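4.2 Packing small cases

Packing manuals treat the suitcase as a volume, and the household diaries we collected in Talside suggest that most people did too, right up to the moment of closing the lid. Of the 488 packing entries, 104 mention sitting, kneeling or leaning on the case. Only two mention taking anything out. We call this the Wuketti preference, after the street where it was first recorded, and we have yet to meet a household immune to it.

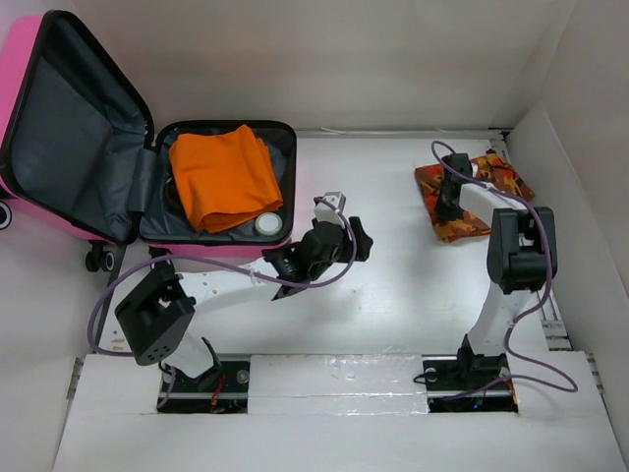 Soft goods are the main offenders. Cloth has no fixed size, and its owners make generous use of the fact. It also hides things: diary keepers in Haverford regularly reported the loss of an item that was later found in the case, under a towel, where they had put it. A single folded cloth can do this unaided. The orange one in the small pink case fills most of the lower shell, and a dark round object shows only at its left side, while the round white lid in the corner has been left in plain view. Anyone checking this case against a list would find the lid at once and might well report the other item missing.

The closed case offers no such help. A hard shell looks the same over one cloth or six, and in our entries its outside was described with far more care than its contents (stickers especially). Figure 7 shows what a checker has to go on.
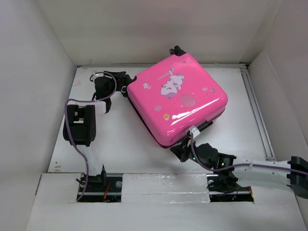

Figure 7. Hard-shell suitcase, closed, with cartoon decoration on the lid.

We therefore coded contents only from entries written while the case was open, which cost us 45 entries and some goodwill in Sumier.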